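Residence Diary: Breakfast Service
November, entry 3

The kitchen at Brornen House opened at 6:40 a.m. The heating had been set the previous evening and the room was comfortable by the time the first trays were brought up from the pantry. Mr. Sekiguchi had left the keys at the front desk as agreed, together with a short note on the bread delivery, which was to come by the side entrance until the paving at the front is complete.

The delivery arrived at 7:05. It consisted of brown loaves, two boxes of apples and the month's supply of cereal from Dilteck. The invoice came to $155 and was signed and placed in the blue folder. One box of apples was bruised on the underside. The driver was informed and a credit will be shown on the next statement. The bruised fruit was set aside for stewing and will be served with the evening meal.

The principal business of the morning was the revised breakfast setting. Residents have asked on several occasions for a table that looks less like a canteen and more like a home, and the house manager agreed in October that the matter should be tried for one month. The old gray trays have been withdrawn. In their place each resident is to have a mat, a bowl, a plate and a piece of fruit, laid before the doors open. The cost of the new mats and dishes, purchased from Ciniser, was $2,590 for the whole house, and this sum has been entered against the furnishing allowance.

I laid the first places myself in order to settle the arrangement. The woven mats are pleasant to handle, but they shed a little fiber when new and should be shaken outdoors before use. They are also smaller than the catalog suggested. A bowl and a plate do not both fit on one mat, and two arrangements were tried. In the first, the plate was placed beneath the bowl, which looked tidy but left no room for bread. In the second, the bowl stays on the mat and the plate is allowed to overlap its edge. The second was adopted.

Some discussion followed on the subject of color. Mr. Sekiguchi is of the opinion that white dishes throughout would be more fitting for the dining room. I take the view that a blue plate is welcome on a dark morning, and that bread shows well on it. The plates will remain for the trial period — the matter may be raised again at the December meeting.

Doors opened at 7:45. Toast was requested more often than plain bread, and the second toaster should be returned from repair as soon as possible. The cereal was well received. Two residents asked for the Pop variety served in the spring, and the request has been added to the order sheet. Breakfast closed at 9:10 and the tables were wiped down with the mild soap only, as the butcher-block surface marks easily when stronger products are used. 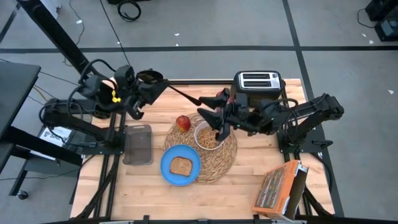

Shinji Maruyama

Cereal in the white bowl, a slice of brown bread on the blue plate, a red apple at the side of the mat: this is the setting as it now stands, and staff laying tables tomorrow are asked to follow it. The bread goes in the middle of the plate. The plate overlaps the mat at the lower left.

The remaining mats were counted into the tall cupboard after the meal, and 10 were kept back for guests. The cupboard door continues to stick and has been reported once more. Milk is low. Mr. Sekiguchi will take the early shift tomorrow and has asked that the apples be washed and dried tonight. I completed this at 4:30 p.m., returned the keys to the desk and signed out.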